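The Tronderton Practice Kit: How a Robot Learns to Pick Things Up

You can pick up a cup without thinking. Your fingers know how hard to press, and your eyes tell them where to go. A robot does not know these things at the start. It must practice many times.

The Tronderton kit is made for this practice. It is sold by a company named Presero, and schools can borrow it for 30 days. Inside the kit is a computer program called Sarantis. The program makes a pretend world, a little like a video game. In this world there is a robot hand, which we call a gripper, and there are things for it to hold.

What does practice look like?

Let us look into the pretend world. The gripper is dark gray and the bowl is white, with a wavy rim like a flower. Between the fingers of the gripper there is a small white object with many curls. Such a curly shape is harder to hold than a plain block. 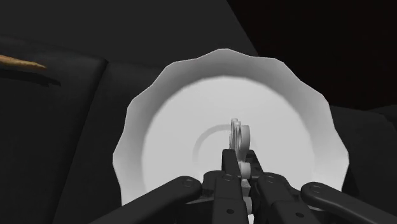
Why use a pretend world?

If a real bowl falls on the floor, it can break. In the pretend world you press one button and the bowl is new again. The kit has 445 small tasks, and 78 of them are with bowls and plates. The robot can try each task again and again, also at night when you sleep.

Can I use it?

Yes, if you are 11 or older, and a teacher must be with you. You choose a task and watch the gripper try it. Then you can change how fast it moves, or how strongly it presses, and try again. A second part, named Tirnum, has harder tasks. It was added in October.

Words to remember

Gripper: the hand of a robot.
Simulation: a pretend world made by a computer.
Task: one job that the robot must do.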